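Betreff: Re: [haushaltsrobotik] Tasche packen: können sie es jetzt oder nicht?

Von: Ingrid Schumacher
An: Liste haushaltsrobotik

Hallo Fidel, hallo alle,

danke für die Vorlage, auf so eine Mail habe ich ja fast gewartet! Ich zitiere erst mal, damit die Neuen auf der Liste den Faden haben.

Fidel Saavedra schrieb:
> Ich lese hier seit Monaten mit und werde den Eindruck nicht los,
> dass wir uns gegenseitig hochschaukeln. Irgendwer schreibt "packt
> jetzt Taschen", alle jubeln, und wenn man nachfragt, ging es um
> eine starre Kiste mit Holzklötzen drin. Meine Tochter ist drei und
> kann eine Badetasche einräumen (na ja, so halbwegs). Welche
> Maschine kann das, mit einer echten, labbrigen Tasche und echten
> Flaschen, ohne dass ein Mensch die Tasche aufhält?
>
> Und zweitens: Wer hier glaubt ernsthaft an 2030 als Jahr, in dem so
> ein Ding beim Nachbarn steht? Ich nicht.
>
> Gruß aus Stasbridge
> Fidel

Zu erstens. Du hast völlig recht, die Kiste ist geschummelt. Eine Kiste bleibt offen, wenn man sie offen hinstellt. Eine Stofftasche macht, was sie will: Der Rand klappt nach innen, der Henkel fällt quer über die Öffnung, und sobald etwas Schweres in einer Ecke steht, zieht es die ganze Seite mit. Deshalb finde ich die Tasche ja so eine großartige Aufgabe! Sie sieht nach nichts aus, und es steckt alles drin, woran wir uns bei der Wäsche seit Jahren die Zähne ausbeißen, plus Flaschen, die umfallen können.

Bei uns in der Gruppe Cander arbeiten wir genau daran, mit zwei Armen, Stofftasche und Badezimmerflaschen.

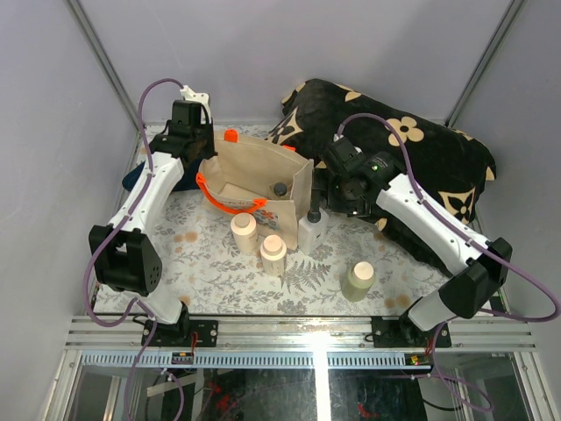

Die Aufteilung zwischen den Armen ist für mich der spannendste Teil. Mit nur einem Arm haben wir es lange probiert, und das ging auch manchmal, aber jedes Mal, wenn eine Flasche den Rand streifte, wanderte die Tasche mit. Seit wir einen Arm für die Tasche und einen für die Flaschen vorsehen, ist das viel ruhiger geworden. Der Haltearm muss dabei gar nicht viel können. Er muss den Stoff fassen, an der richtigen Stelle, und dann stillhalten. Klingt simpel, oder? Das "an der richtigen Stelle" hat uns den halben Winter gekostet.

Beim Greifen selbst sehe ich drei Sorten Schwierigkeit. Runde Flaschen mit Schraubkappe sind dankbar, die nimmt man am Bauch und fertig. Pumpspender sind gemein, weil der Kopf oben seitlich absteht und gern am Taschenrand hängen bleibt, also muss der Arm die Flasche vorher passend drehen. Und dann eben der Stoff: Von oben gesehen ist eine Falte schnell mit einer Kante verwechselt, und wenn die Finger eine Lage zu viel erwischen, zieht man die Tasche zu statt auf. (Fragt nicht, wie oft.) Richtig geholfen hat uns der Blick aus der Nähe, vom Handgelenk aus. Damit lassen sich Naht und Saum auseinanderhalten, und das Modell bekommt überhaupt erst eine Chance zu merken, wo der Stoff aufhört.

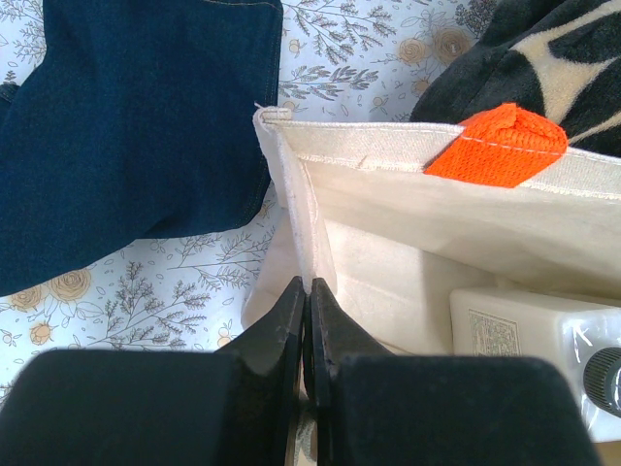

Jetzt die Zahl, nach der Fidel bestimmt gleich fragt. Wir haben bis Mai 3601 Durchläufe gesammelt, alle ferngesteuert von Menschen vorgemacht, mit wechselnder Anordnung der Sachen. Was der Roboter danach allein macht, ist noch durchwachsen. Mit bekannten Flaschen klappt es an guten Tagen sehr schön, dann sitze ich daneben und freue mich wie ein Kind! Mit einer Tasche aus dünnerem Stoff geht es deutlich schlechter. Einen kompletten Durchgang ohne Eingriff und mit fremder Tasche habe ich bisher nicht gesehen, das sage ich hier gern laut, damit niemand wieder "packt jetzt Taschen" schreibt. Langsam ist es außerdem. Deine Tochter gewinnt.

Trotzdem, Fidel: Vor zwei Jahren hätte ich diese Mail nicht schreiben können. Damals lag die Tasche nach dem ersten Kontakt auf der Seite, und wir haben Feierabend gemacht. Der Kollege aus Horham, der hier manchmal über Werkstattautomation schreibt, kennt das von Schüttgutbeuteln ganz ähnlich, und bei ihm muss es sich auch noch rechnen. Vielleicht magst du (ja, du!) mal erzählen, wie ihr den Beutelrand offen haltet? Mit Saugern, oder klemmt ihr auch?

Zu zweitens, 2030. Für einen Roboter, der in einer beliebigen Wohnung eine beliebige Tasche packt, halte ich nicht dagegen, da bin ich bei dir. Für eine feste Station mit zwei Armen, an der immer wieder ähnliche Sachen in ähnliche Beutel kommen, würde ich wetten. In der Werkstatt oder in einem Wäschedienst sehe ich das früher als in der Küche vom Nachbarn. Einsatz: ein Kuchen.

Noch etwas Praktisches: Acuña hat vorgeschlagen, dass wir auf der Liste eine gemeinsame Aufgabenbeschreibung machen, damit die Ergebnisse vergleichbar werden. Ich habe 13 Punkte zusammengeschrieben, von der Größe der Öffnung bis zur Frage, ob eine umgefallene Flasche in der Tasche als Fehler zählt. (Ich meine nein, solange die Kappe zu ist. Da gibt es sicher Streit.) Wer die Liste haben will, schreibt mir direkt, dann schicke ich sie rum. Am liebsten wären mir Rückmeldungen von Leuten, die mit weichem Material zu tun haben, gern auch ganz ohne Roboter.

Viele Grüße
Ingrid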